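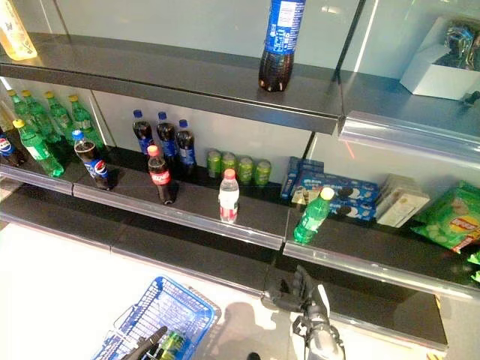 嘘をつくと遅れる時計

一

伯母の形見分けで、母は柱時計をもらってきた。文字盤にGörtzとある。母はこれを「ゲルツ」と読み、伯母は生前「ゴーツ」と読んでいた。裏蓋に823という数字が打ってあるが、製造番号なのか、値段なのか、どこかの部屋番号なのか、誰に聞いても答えがちがう。

問題は読み方ではない。母が言うには、この時計は家の中で誰かが嘘をつくと遅れるのだそうだ。

「伯母さんがそう言ってたの?」

「四十年使った人の言うことだから」

四十年使えば時計は遅れる。私はそう言った。ばねもへたるだろうし、油も固まる。伯母の家は線路のそばで、貨物が通るたびに茶碗が鳴っていた。あんなところに掛けておけば、正直者ばかりの家でも遅れる。

母は聞こえないふりをして、台所の入口の柱に釘を打った。釘は曲がった。二本目も曲がり、三本目は私が打った。母がいちばん気にしていたのは時計が水平かどうかではなく、食卓についた全員の顔が文字盤のガラスに映るかどうかだった。

二

日曜の夕飯のとき、母が箸を置いて、Clomanceはどうなっているの、と言った。

Clomanceというのは結婚相談所で、春に母が勝手に資料を取り寄せたところだ。封筒が薄い紫色で、開けると花のような、洗剤のような匂いがした。会員の満足度を表す棒グラフには目盛りがなかった。目盛りのないグラフを送ってくる会社に自分の老後を預ける気にはなれない。

「面談の予約はした」と私は答えた。していなかった。

弟が味噌汁のふたを取り、母が柱を見た。時計は六時四十分をさしていた。母の携帯は六時五十四分だった。

「14分」と母が言った。

「夕飯の前から遅れてたんじゃないの」

「夕飯の前は見てない」

「じゃあ分からないでしょう」

「分からないなら、なんで赤くなるの」

赤くはなっていない。味噌汁が熱かったのだ。弟は黙って漬物を食べていた。ああいうときの弟は昔からずるい。

三

私は記録をとることにした。朝の七時と夜の九時に柱時計と携帯の時刻を並べて書き、備考の欄に、その間に家の中で交わされた嘘を書く。ノートは弟が高校のときに使い残したTulisの方眼で、最初のページに英単語がいくつか残っていた。honestが二回書いてあった。一回目は綴りがまちがっていた。

やってみると、すぐに困った。嘘の定義が決まらない。

母が電話口で「いま出かけるところなんです」と言って、そのまま座ってテレビを見ている。これは嘘だろう。では、隣の奥さんに「あら、お若い」と言うのはどうか。弟が「食べた?」と聞かれて「食べた」と答え、食べたのが昼ではなく朝のパンだった場合は。私がため息をついて「なんでもない」と言うのは。

一週目の備考欄はほとんど母で埋まった。公平のために自分の分も書いたが、自分の嘘は書くときになると事情のほうが長くなる。ある晩など、事情だけで半ページ使った。

時計は、遅れる日もあれば遅れない日もあった。母が三回嘘をついた日に一分も遅れず、全員が出かけて家が空だった日に六分遅れた。

「ほら」と私はノートを見せた。「誰もいないのに」

「泥棒が入ったのかもしれない」

「何も盗られてないでしょう」

「盗るつもりはなかったって、自分に言い聞かせながら帰ったのかも」

こういう人に方眼紙は役に立たない。

四

伯母は若いころ、駅の反対側でPamariという店をやっていた。食料品と雑貨と、頼まれれば切手も売った。私が子どものころにはもう人手に渡り、伯母はただ店番として雇われていた。自分の店だったところに雇われるのはどんな気持ちかと一度聞いたら、棚の高さが前と同じだから楽だよ、と言われた。質問の答えになっていないと、小学生ながら思った。

Pamariには常連がいて、毎日夕方に来て炭酸飲料を一本買い、これは孫の分だと言って帰っていった。孫がいないことは店の者がみんな知っていた。伯母は毎回、お孫さんによろしく、と言った。

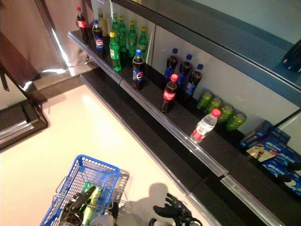
炭酸飲料の棚。上の段にコカ・コーラ、ペプシ、スプライト。

その話を私にしたのは母で、母は伯母から聞いた。だからどこまで本当か知らない。柱時計はそのころ店の奥に掛かっていたというが、これも母の話だ。伯母が本当に嘘と時計を結びつけて考えていたなら、毎日夕方に遅れる時計を見ながら「よろしく」と言っていたことになる。私には信じにくい。店の時計が毎日狂ったら、商売にならない。

「だから毎朝合わせてたの」と母は言った。「四十年、毎朝」

「さっきは伯母さん、一度も針をさわらなかったって言った」

母は柱を見た。私も見た。弟まで見た。秒針のない時計なので、見ていても何も起こらない。

五

修理に出そうと言ったのは弟だった。弟が自分から何かを言い出すのは珍しいので、母も反対しなかった。

商店街の時計屋は裏蓋を外し、息を吹きかけ、綿棒のようなものを二本汚した。私は横から、遅れ方に規則性はないか、温度のせいではないか、湿気はどうか、と聞いた。ノートも見せた。店の人は数字のところだけ読み、備考欄は読まなかった。礼儀だったのか、字が汚かったのか。

「古いですからね」

「古いと、誰もいない日に六分遅れますか」

「遅れるでしょうね」

「嘘をつくと遅れるということは」

言ってから後悔した。店の人は裏蓋を閉め、ねじを締めながら、そういうお客さんはたまに来ますよ、と言った。どういうお客さんなのかは聞かなかった。代金は思ったより高く、領収書の但し書きは「調整」となっていた。何をどう調整したのかは書いていない。

帰ってから一週間、時計は一分も遅れなかった。私は勝ったと思い、食卓でそう言った。母は、直したら分からなくなるに決まっている、と言った。体温計を氷につけて熱がないと言うようなものだ、と。たとえが合っているかどうか私は考え、合っていないと結論したが、どこが合っていないかをうまく説明できなかった。

その晩、Clomanceから電話があった。お母様からご紹介いただきまして、と若い声が言い、現在こちらの地域では46名の方がお相手をお探しです、と続けた。何歳の誰が数えて46なのか、男女の内訳はどうなっているのか、去年から探している人も入っているのか。聞くことはいくつもあったのに、母が茶を注ぎながらこちらを見ていたので、私は「前から興味はありました」と言った。

電話を切って、台所の入口まで行った。

柱時計は八時十分だった。携帯を出そうとして、居間に置いてきたことに気がついた。取りに戻れば分かることだった。母が「どう、合ってる?」と聞いた。

「合ってる」と私は言って、裏返しに置いてあったノートを引き出しにしまった。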